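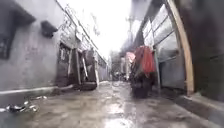 Alley behind the Braltcombe shops, drainage

drudum
Reply to the plan for a center channel. The concrete is uneven and holds rainwater, so I'd cut one channel down the middle. Frei quoted 800.

narnance7
I'd leave the middle alone. Deliveries use it. Put the drain on the shutter side.

drudum
Shutter side means digging in front of every shop.

curbside_2
The gray wall is stained from the top down. A channel won't fix that. Check the gutters first.

narnance7
Agree on gutters. Still no to the middle.

drudum
Fine, I'll ask Frei to price both.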